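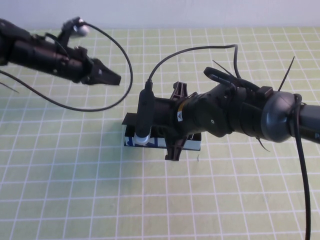

Grid mat and small box

4.2 Setting Up a Ticket Layout

Use this section to create a numbered ticket layout in Jistley and print it on perforated stock. The steps apply to theater, raffle and coat check tickets.

1. Open Jistley and select File > New Layout.
2. Choose a stock size from the list. If your stock is missing, select Custom and enter the width and height printed on the pack.
3. Set the stub position to Left or Right. The perforation shows as a dashed line in the preview.
4. Add the fields you need. Event name, show time, row and seat are on by default.

Note: Event names with more than 200 characters are not saved. Long names wrap onto a second line and may push the show time into the stub.

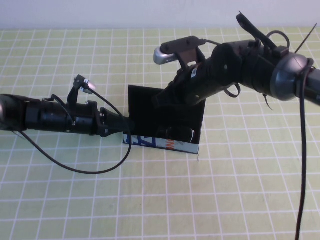 NUMBERING AND SEATS

5. Select Numbering > Start At and type the first ticket number. Leading zeros are kept as typed.
6. To print the same number on the ticket and the stub, check Repeat on Stub.
7. For reserved seating, import the seat list as a CSV file. The list must have three columns in this order: section, row, seat.
8. Click Check List. Rows with a blank seat are marked in red. Correct them in the file and import it again.

Caution: Do not change the start number after part of a batch has been printed. Duplicate numbers will not be flagged at the door scanner.

9. Load two blank sheets in the Clokent tray, print side down, and select Test Print.
10. Hold the test sheet against the stock and compare the dashed line with the perforation. If they do not line up, adjust Offset X and Offset Y and test again.

Note: Bouvier stock has a wider top margin. Select the Bouvier preset before changing the offsets by hand.
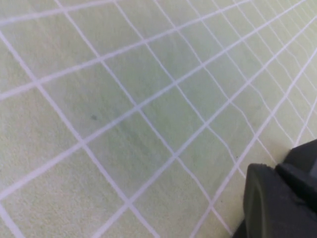

4.3 Saving and Reusing a Layout

Select File > Save as Template. Templates are stored in the Rerkotmont folder and keep the fields, fonts and offsets. Seat lists are not included and must be imported for each event.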